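Nine Months In With My New Knee
9/25/22

I walked the whole Himside loop yesterday! The WHOLE thing, including the nasty bit behind the reservoir where the path turns to loose rock and you have to go down it sideways like a crab. My sister had to listen to me talk about it all through dinner, and now it's your turn.

For anyone new here, I had my right knee replaced in the winter after putting it off for far too long. I was 58, I'd had two rounds of shots that did less and less, and I had gotten to the point where I planned my grocery trips around which store had the shorter parking lot. My surgeon was Dr. Hannelore Wegener at the Tiedemann Clinic, and I can't say enough good things about her. She drew my knee on the back of a parking receipt and let me keep it. It's still on my fridge.

The first 12 days

I'll be straight with you, they were rough. I slept in the recliner with a wedge pillow, and the ice machine gurgled all night long. My appetite vanished (I lived on toast and canned peaches) and I cried at a commercial for gutters. If you're in that stretch right now and reading this at three in the morning, hang on. Day 13 I slept five hours in a row and felt like I'd won a cruise.

Things I'm so glad I had: a shower chair, a long shoehorn, and a cheap apron with big pockets so I could carry my phone and a snack while using the walker. Things I bought and never touched: the sock gadget. I still don't understand the sock gadget.

Physical therapy, or My Life With Dennis

Dennis Kershaw has been my PT since week two, and I adore him even though he's a menace. He's the one who got me from 70 degrees of bend to 118. When I started I couldn't get all the way around on the stationary bike, so I just rocked the pedals back and forth, back and forth, for what felt like a year. Then one morning my foot went over the top and I yelled so loud that a man on the next table dropped his resistance band.

We did 40 heel slides a day at home in the beginning, and I kept a tally on the kitchen calendar. I loved filling in those little marks. These days it's mostly step-downs, balance work and getting up off the floor without grabbing the couch, and I go in once every 6 weeks so he can check my form and tell me I'm still favoring the left side (I am).

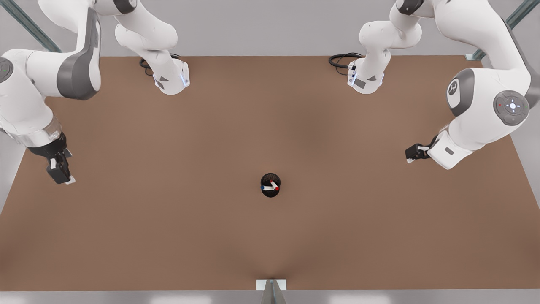 What's next

The Tretton hike in November! It's longer than Himside but flatter, and there's a diner at the far end with pie, so I expect to be highly motivated. I'm bringing poles. Dr. Wegener is fine with it as long as I build up slowly and quit if the swelling comes back, and I've promised her I will.

The knee still clicks on stairs, and kneeling in the garden feels strange, kind of like kneeling on a coaster. The scar has faded a lot more than I expected. I'm sleeping on my side again, too, with a pillow between my legs.

If you have a surgery date coming up, leave me a comment and tell me when it is. I read every one, and I'm happy to talk about recliners for as long as you like.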